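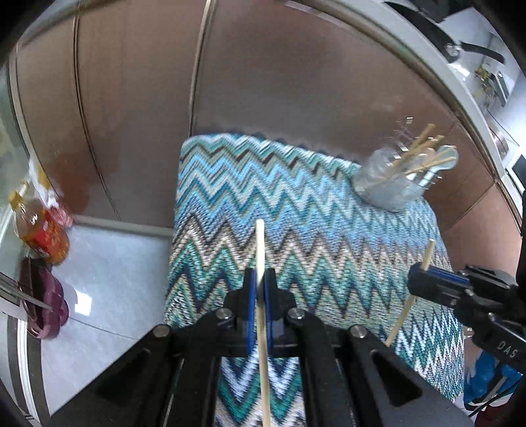 Hsiu-ying Kwan wrote to me that a machine which can't be left alone in a kitchen for ten minutes is a toy, and that I should stop calling it help. She has read my blog long enough to say such things to me. I answered her too quickly by e-mail, so I will answer again more slowly.

Print this post | E-mail this post

Tue 29 June

The question was whether machines can do the small jobs of the house yet. I don't mean the vacuum cleaner that goes in circles, we have all made our peace with that one. I mean the jobs for hands: laying a table, putting the chopsticks back with the other chopsticks, folding a dish towel so that it looks folded.

My opinion is that they can do many of these jobs one time. The trouble starts at the second time.

Take the chopstick, as it is a good test and a cheap one. It is thin, it is light, and it rolls if it is the round kind. A person picks it up without looking, often while talking, and turns it in the fingers on the way. A gripper with two jaws has to close on it from the two sides, and after that it has the stick in the way it has caught it. If this is the wrong way, there are no fingers to correct it. The gripper must put the stick down and try again, or a second gripper must take hold of it. This passing from one to the other is where I have seen most of the drops.

Last August I visited Inger Thorlacius at the Lornum workshop, where they prepare a kitchen arm with the name Orar. I had asked to see it do ordinary things, and she was kind enough to let me stay the whole afternoon and to make me coffee, which the arm did not make. The task was to take chopsticks from a table and put them standing in a cup. Orar did it slowly and rather beautifully. I would have paid for a ticket. Then Inger moved the cup by the width of a hand and put a cloth with a strong pattern under it, and the arm stopped above the table like somebody who has forgotten why he came into the room.

She was not embarrassed by this. She told me that 50 sticks out of 60 had gone into the cup in their own trial that morning, and that she would show me the bad ones also if I wanted. I did want. Some had been held too near the end and swung. One went in upside down, and I asked if this was a mistake at all. In my house it would not be. In Inger's house it is, the thin end goes down, her mother was strict about it. So the arm must learn not only chopsticks but also whose chopsticks, and I wrote this in my notebook with two lines under it.

What changed since then is mainly the teaching. For a long time somebody had to write down every movement in numbers. Now a person takes a gripper in each hand and does the job with them, again and again, and the machine learns from what was recorded. Inger's group had 933 recordings of table work when I was there, and they wanted 4000 before the winter. I tried it myself. It is surprisingly tiring for the wrists. It also makes you respect the thumb, because suddenly you don't have one. I needed three attempts for a stick that my nephew would pick up with his toes.

After this I was more patient with Orar. If I, with my own eyes and a grown-up brain, cannot easily put a stick into a cup with two jaws, then a part of the difficulty is in the hand and we should not blame it all on the "intelligence".

In a workshop it is another story, and I think Hsiu-ying mixes the two. I worked for six years at Brarnent, where we packed cutlery sets, and there everything comes in the same position, on the same belt, under the same lamp. A machine for this was good already in my time. Nobody moves the cup. If somebody moves the cup, there is a meeting. A home has no belt. There is the bottle that was not there yesterday, the bag somebody left open, a tablecloth for the guests. I suppose a home is the harder place to work, and it was always paid worse.

So, a toy? I would say an apprentice in the first month. You don't leave him alone with the stove either, and you check what he did, and it takes longer than to do it yourself. The difference is that an apprentice in the second month is much better, and I don't know this about Orar. I have asked to come again. If Inger says yes I will bring my own chopsticks, the cheap ones, which are not all of the same length, and my own cup.

About the price I can't write anything, they did not tell me and I asked twice.

Comments (4)

Hsiu-ying Kwan
I accept the apprentice. But I would send him home after the first week. And who washes the chopsticks? You wrote a whole page and not one of them was washed.

Teapot67
My father had no feeling in three fingers after his accident and he ate with a spoon from then on. For him 50 out of 60 would have been very good. Please think also of these people when you write about toys.

Inger Thorlacius
You may come again. The cup is a new one, wider, I tell you before you notice it. My mother has read this and she says thin end down.

M.
Did you try the dish towel? You mention it at the top and then it's gone.

Related posts
Six years of forks: what I learned at Brarnent
The dishwasher is also a robot (a quarrel)
Arnardóttir's window cleaner, second try
Why I still peel potatoes by hand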